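This site uses cookies to keep you signed in and to remember your ticket filters. Accept all | Manage settings

Sirken Automation Laboratory — Method Support
Ticket: Label check disagrees with grasp result on film packets
Opened: 06/07/2022
Reported by: Lai-ching Mak
Component: Dreluleo, item transfer between baskets and tray
Status: Open, workaround accepted

Summary

During evaluation of the Dreluleo transfer method, the label check returned "no item held" on trials in which a metallized packet was in the gripper. The method uses the head view to choose a target and the wrist views to confirm the grasp. The error affects the second stage only. Of 83 transfer trials in the February set, five were scored as failures by the software and as successes by the reviewer. All five involved reflective packaging. Cloth items and tubes were scored the same way by both.

Reference layout

The layout follows the Matheson protocol: dark basket on the left, orange basket on the right, green tray in front. Items may start in either basket. The reporter confirmed the layout from the head view before reviewing any wrist data. 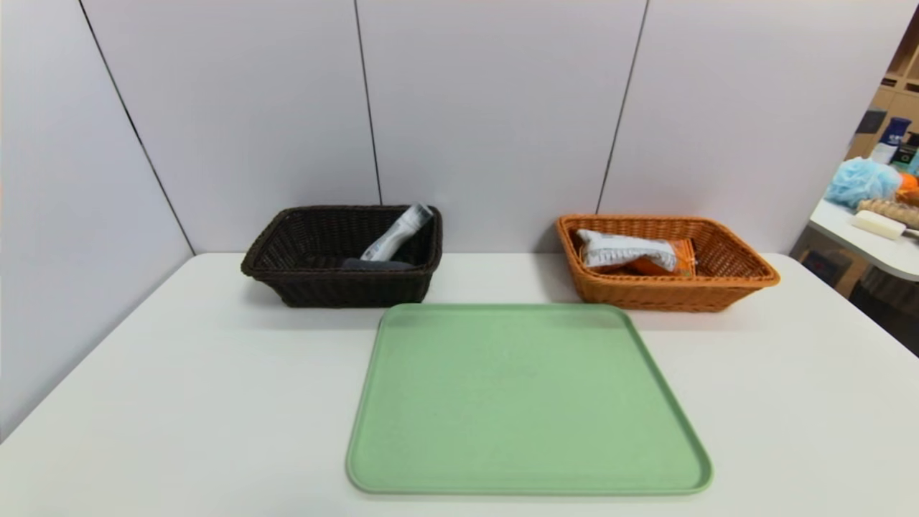 Head view. Tube and folded cloth in the dark basket, packets in the orange basket, tray clear.

Steps taken

1. Replayed the five disputed trials with the original settings. The result was the same in each case.

2. Reviewed the target selection log. The head view placed the target in the correct basket every time, and no change to this stage is proposed.

3. Examined the wrist view with the fingers open over the table, to rule out a faulty background reference. The check subtracts this reference before it looks for an item between the fingertips. The whitish scuffs on the inner finger faces were considered as a possible cause — a worn patch can resemble a strip of film — but masking them did not alter the scores.
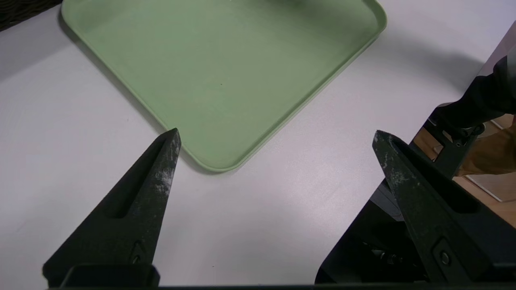

4. Compared the reference against a wrist view with a packet held. The packet is gripped by its narrowed neck and fills much of the middle of the view. Glare falls on the upper part of the film. The check discards any region above its brightness limit and then requires a single connected outline, and the packet no longer meets that test once the bright region is removed.

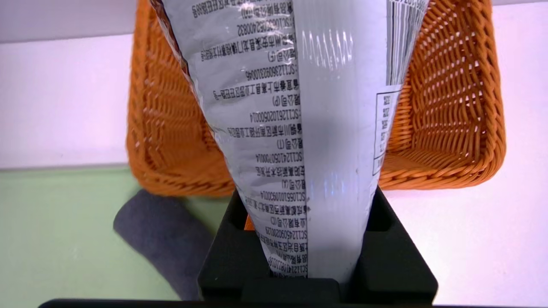 Wrist view, packet held at the neck. Printed text and barcode remain readable beside the glare.

5. Raised the brightness limit by two steps and repeated the replay. Four of the disputed trials were then scored correctly. The remaining trial still failed and is under review with the Amer group, which maintains the outline routine.

Assessment

The fault lies in the confirmation stage. The published success rate for Dreluleo is therefore slightly lower than the reviewed rate, and the difference should be stated wherever the February results are cited. Raw scores must not be edited. Reviewer scores are to be kept in a separate column.

Workaround

Until a corrected routine is released, sites should apply the higher brightness limit to packets only. Applying it to all items has not been tested.

Pending

Amer group to report on the remaining trial. L. Mak to attach the replay logs and the revised settings file to this ticket.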